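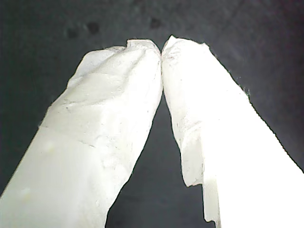
5.2 The tray task and the problem of the success rate

The spring project course at Ombridge closed with a sorting exercise that the students designed themselves. Each team had to place two rolls of tape and a wrapped piece of candy into a tray with three compartments, working by teleoperation first and then with a policy trained on the logs. The course handout called this a benchmark. We are reluctant to use the word, and this section sets out why we report the numbers from it with less confidence than the teams did.

Between March and the end of the course the teams logged 2,256 attempts in Plerar, the course's recording tool. The target in the syllabus had been 2,000, and the course report presents the surplus as a strength of the data. Volume was never our concern. Of the logged attempts, 286 have no outcome entered at all, and these are spread unevenly over the teams. One team, Lanz, left the outcome field empty far more often than the others and also reported the highest success rate. We do not suggest that anything was hidden. The form allowed a blank, and a tired student at the end of a session will leave one. 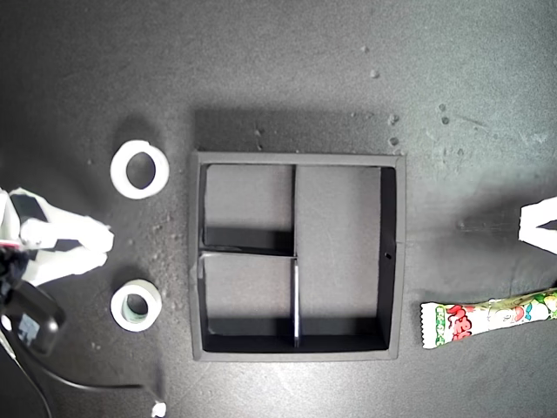 The starting layout is a second weak point. The handout says only that the objects should be "outside the tray and within reach." No positions were marked on the table, and teams were free to set the objects down wherever they liked between attempts. A team that always puts the tape on the same side will train a policy that expects it there, and its test score will say little about how that policy copes with a different table. When we asked Lanz to rerun a short test with the layout chosen by another team, they agreed, though the course ended before the comparison could be finished. We therefore have no figure for it.

Gripper preparation was also left to the students. Fingertip coverings were allowed, and the rules did not limit the material, the length of the wrap or how often it could be replaced. In interviews, several students credited the covering with most of their improvement in the second half of the course. It may well have helped. The trouble is that the same weeks brought more practice, a new version of Prendar (the policy code shared by all teams) and a change in the pace of the sessions – and the logs contain no field for the condition of the fingertips. Any claim that one of these factors did the work rests on memory. 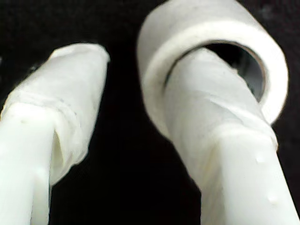
Hoi-yan Peng, who graded the exercise, tried to deal with this after the fact by going back through the wrist camera recordings and sorting them by how worn the covering looked. She gave up on the scheme. Two readers working separately disagreed too often about what counted as worn, and a roll or a wrapper close to the camera often hid the part of the finger they needed to judge. Her notes are kept with the course records. They are useful as a warning to anyone planning a similar analysis, and we have not drawn any result from them.

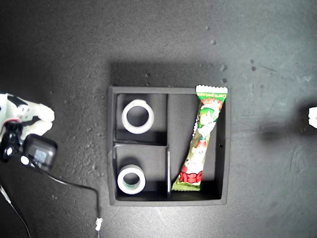
The scoring rule deserves the most doubt. An attempt was counted as a success if all three objects were "in their compartments," and the wording was left to each team to interpret. For the tape this caused few arguments. The candy was another matter. In Figure 4 both rolls lie flat in the left-hand compartments, and few graders would object to either of them; the wrapper, on the other hand, lies diagonally in the tall right-hand compartment with its sealed top end resting on the rim. One team told us they would score such a layout as a success, another as a failure, and a third said it would depend on who was keeping the log. A rate built on three readings of one sentence cannot be compared across teams, and we have not pooled it.

We have kept the exercise in this paper for what it shows about student-run data collection. The students worked hard, and their logs are more complete than many we have seen from courses of this size. Still, the ranking in the course report should be read as a ranking of how teams filled in a form under a loose rule. For the next run we have asked for a fixed starting layout, a required outcome field, a short entry for the state of the fingertips, and a written rule on contact with the rim. Whether the scores will drop under these conditions we cannot say, although we would be surprised if the order of the teams stayed the same.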